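Office and Front Desk Assistant (part-time), Ernelow

Tzanetos is a small company which prepares furnished offices for other companies. When a tenant leaves, we clean the rooms, bring back the furniture in order, check every object against the list and make the place ready for the next people. We have now 56 rooms in two buildings, the older one in Ernelow and the newer one, called Belus House, at the Drellusau end of the town. Until last year the work was divided between the reception team and whoever had a free hour. We would now like to have one person for it.

The place is 20 hours in the week, in the mornings, starting in March. The contract is for one year at first and we hope to make it longer.

What you will do

Before a new tenant comes in, you go through the rooms with the list. You wipe the tables and the desks and put the chairs where they belong. You look under the seats and in the corners for things which the last people have forgotten, and you put them in a bag with the room number and the day. Small things are kept at reception for 62 days.

You check the telephones. Many of our tenants still want a telephone with a cord, and we like this too. Please lift the handset, listen for the tone, untwist the cord if it needs it and set it back properly. If there is no tone, you write it in the book and our technician will come.

You take care of the small pictures. We give a few of them to each room, and the tenants may hang them or stand them where they wish. After a change of tenant they must be dusted and the glass, where there is glass, cleaned on both sides. A picture with a broken frame goes to the store room in Belus House.

You also help at reception when it is busy, mostly with the post and with visitors who do not find the right door.

The rooms are simple. Most have white walls, a white table or desk, and black office chairs with headrests. 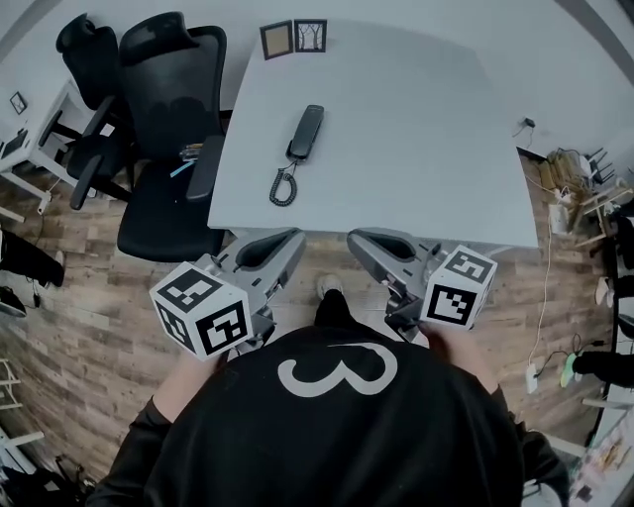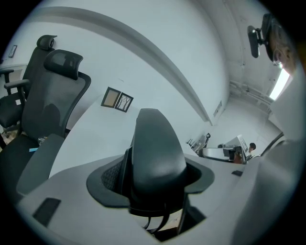
It is quiet work for the most part. You will be alone in the rooms for a good part of the morning, and the colleagues at reception are reached by telephone or by going down the stairs. The lift in Ernelow is small and an office chair goes in only with its back to the wall, so you should be able to push furniture with some patience. Heavy tables are always moved by two persons.

What we ask from you

You like order and you finish a list when you have started it. You can read and write English well enough for short notes to colleagues. You are friendly with tenants, also when they are late with their boxes. Experience in an office, a hotel or a school is welcome, but we will teach you our way in the first two weeks. A driving licence is not needed, the bus stops in front of both buildings.

What we offer

The pay is 1000 a month before tax, in the local currency, with paid holidays. You receive work shoes, a locker and a free bus card between the two buildings. Coffee and tea are free in the reception kitchen.

How to apply

Please write us a short letter, one page is enough, and tell us where you have worked before and from which day you could begin. You may leave it at the reception in Ernelow or send it by post to Tzanetos, Belus House, Drellusau. A photograph is not necessary. Letters should reach us by Tue 10 January. We answer everybody, and those we invite will see both buildings on the same morning, so please bring comfortable shoes.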